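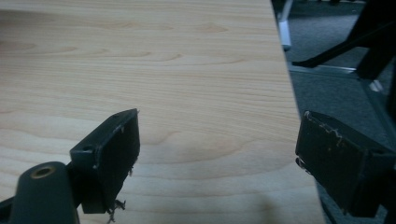

*2 min read*

**Brullport opens its hand-held gripper kit to small shops**

July 3, 2026. Good news for anyone who has wanted to teach a robot a fiddly bench job without first buying the robot! Brullport has started taking orders for Pumby, a kit built around a pair of hand-held grippers that you work yourself while their cameras record what happens between the fingers. Until now it had gone only to a short list of testers, who got theirs in April.

The full kit weighs in at two grippers, cables, a spare set of finger pads and a year of the Maillard software, which lines up the views and trims the dead time at either end of each take. Rental is $498 a month, and a single gripper on its own goes for $230. Shops that already have a desk and a decent computer can be up and running in roughly 20 minutes, Brullport says, and having watched a setup from start to finish we'd call that fair (the cables take the longest).

What we liked most is how plain the whole thing is. You stand at a table, pick up the grippers and do the job. The fingers are chunky black blocks, you look down past them at your work, and after a few tries you stop thinking about your own fingertips and start thinking about theirs.
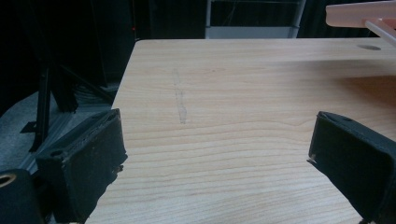

*Between the fingers of a hand-held gripper, with a wooden tabletop ahead.*

Pads are the part that will wear out, and we'd urge anyone planning long days of recording to order extras with the kit. Brullport sells them by the pair and they swap out with one small screwdriver. We'd love to see a tougher one offered next.

The starter jobs in the manual are well chosen, too. There's opening and closing a hinged box, reaching in with one gripper while the other stays clear, and moving small items from place to place.

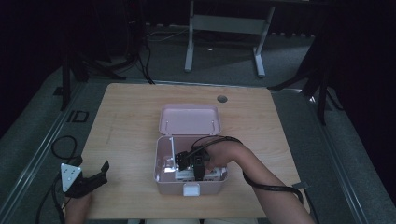

Box work is harder than it sounds, and it's a great way to learn how much your wrist does for you every day. Girnness, a packaging firm that was among the April testers, recorded 182 takes of its own lid-and-latch job and has already asked for a second kit.

Orders placed this month ship with the printed manual. A left-handed cable layout is planned as a free update, and the Maillard software can be tried without a kit using the sample takes on Brullport's site.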